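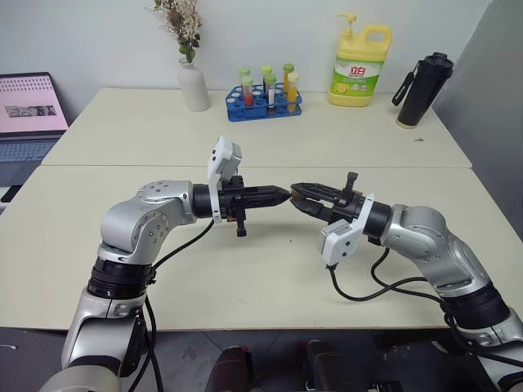
Cream is only white that somebody has apologised for, one respondent wrote in the margin of the form, and added that no further answers would be given on the matter.

17th March
By Hedvig Fagerlund

4. Off-whites and the trouble they cause

The remark was coded as a refusal, but it has stayed with us. Of all the parts of the colour vocabulary we tested, the pale end gave the least agreement and by far the most handwriting. People who had named 14 reds and browns without complaint slowed down at the first off-white and began to qualify. "Cream, but a cold cream" was usual. "Landlord" was given more than once, and we have kept it as a colour term.

We use cookies to remember your preferences. Accept / Manage settings

Trade names did not help. Two paint ranges, Stonano and Mivetti, were shown with their printed names covered and then uncovered. When the names were hidden, most respondents got by with cream, ivory and beige. Once they could read them, they grew unsure of their own first answers and a few asked to have the form back. The Stonano range includes a shade called Quiet Oat, which respondents could match to its chip no better than chance would have done. We can't say we did any better when checking the answer sheet.

Surfaces were harder again. A chip is small, flat and surrounded by grey card, whereas a table is large and has a lamp or a window to contend with. In the surface task we accepted any term that the respondent was willing to repeat after a pause (Figure 1), a rule which cost us a fair share of the 600 responses and at least one friendship.

Figure 1. A tabletop in the pale cream range.

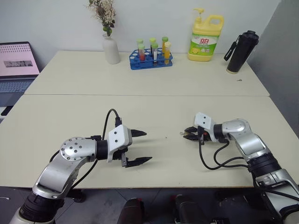 The pause mattered more than we had planned for. Respondents who began with "white" tended to move to "cream" on the second asking, and hardly any moved back. Boonchu, the supplier of our sample cards, holds that this is fatigue. We think it is manners: asked the same thing again, people assume that the plain answer was the wrong one. The December repeat, run with a longer pause, is reported in section 5 along with the landlords.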